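**Ticket 2194 – Bedroom sensor drops off mesh nightly, automations fail until hub restart**

Status: Resolved, monitoring
Opened: January 25, 2026
Reporter: So-ying Tse
Component: Endanier hub, firmware 4.5.1 / Celtex temperature and humidity sensor
Priority: Medium

**Summary**

The Celtex sensor in the back bedroom goes offline shortly after midnight and stays offline until the Endanier hub is restarted. The other sensors on the same mesh stay connected. While the sensor is offline the hub keeps its last reading, so any rule that depends on bedroom temperature either does nothing or runs all night.

**Expected**

Sensor reports every 300 seconds. If it misses three reports, the hub marks the reading stale and rules that use it are skipped.

**Observed**

Last report at 00:07, then silence. Reading is never marked stale. The heating rule ran until 06:30 on a value of 17.8 C while the wall thermometer read 22.

**Log excerpt (hub, debug level)**

```
00:02:11 mesh node 0x2D report ok temp=17.9 rh=51
00:07:12 mesh node 0x2D report ok temp=17.8 rh=51
00:09:40 mesh channel scan started (auto)
00:09:58 mesh channel change 15 -> 20
00:10:02 mesh broadcast sent, 7 acks, 1 missing
00:12:13 mesh node 0x2D no report
00:17:13 mesh node 0x2D no report
00:17:13 rules stale check skipped, err 923
```

**Steps tried, in order**

1. Replaced the sensor battery. No change. Old cell measured 2.94 V, so it was fine.
2. Removed and re-paired the sensor. Worked until the following midnight, then the same drop.
3. Moved the hub off the bookshelf and away from the router. Signal at the sensor improved from -84 to -71 dBm. Same drop.
4. Swapped this sensor with the one in the hall. The fault stayed with the bedroom position. The hall unit failed there the next night and the bedroom unit was fine in the hall.
5. Turned off the Etero smart plug in the passage for one night. The bedroom sensor dropped at 23:41 instead, before the channel scan. Turned the plug back on.

Step 5 was the useful one. The plug is the only mains-powered router between the hub and the bedroom. The sensor sleeps between reports and relies on its parent to hold messages for it.

**Analysis**

The hub runs an automatic channel scan each night at 00:09. When it moves to a new channel it sends one broadcast and expects every router to hold it for sleeping children. The Etero plug on firmware 1.9.3 acknowledges the broadcast, changes channel and discards the queue. The sensor wakes on channel 15, finds no parent and goes into slow rejoin with a retry interval of several hours. Restarting the hub puts the mesh back on channel 15, where the sensor is still listening. This is why a restart looked like a fix.

Error 923 is a separate fault. The stale check reads the node's parent address, gets an empty value and exits without marking anything. I can reproduce it by deleting the parent entry by hand:

```
> node clear-parent 0x2D
> rules check-stale
err 923
```

**Fix applied**

- Fixed the channel at 15 and disabled the nightly scan (Settings > Mesh > Advanced).
- Updated the Etero plug to 1.9.6. Release notes mention sleeping children but give no detail.
- Added a Sasaki repeater in the bedroom as a second possible parent.
- Rewrote the heating rule to check the time of the last report as well as the value. Stops if the report is older than 45 minutes.

**Result**

No drops since the change. 193 consecutive reports received from node 0x2D with no gap longer than 304 seconds. With the scan run by hand as a test, the sensor followed the channel change within two report cycles – I can't say if that is down to the plug firmware or the repeater, as both went in together.

**Still open**

- Error 923 is not fixed in 4.5.1. Reported to Endanier support, waiting for a reply.
- Fan rule not rewritten yet. It uses the same bedroom reading and has the same weakness as the old heating rule. Planned for February, before it is needed.
- Channel 15 overlaps a neighbor's Wi-Fi slightly. Acceptable at present signal levels.

**Attachments**
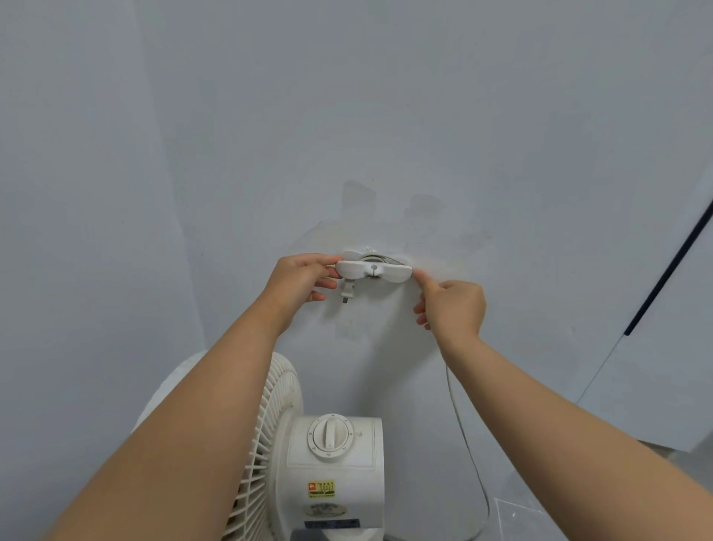
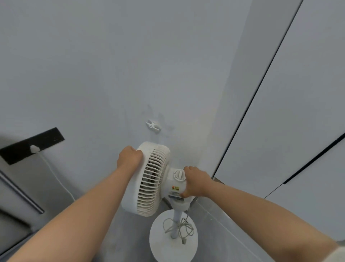
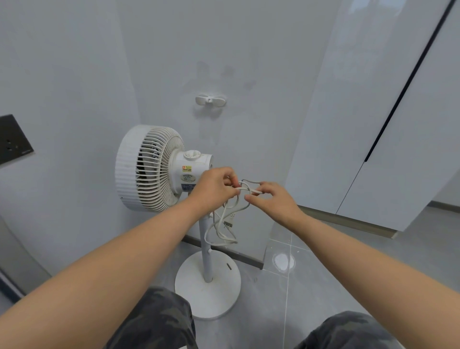
*Back bedroom. First: wall fixture. Second and third: the fan and its cord.*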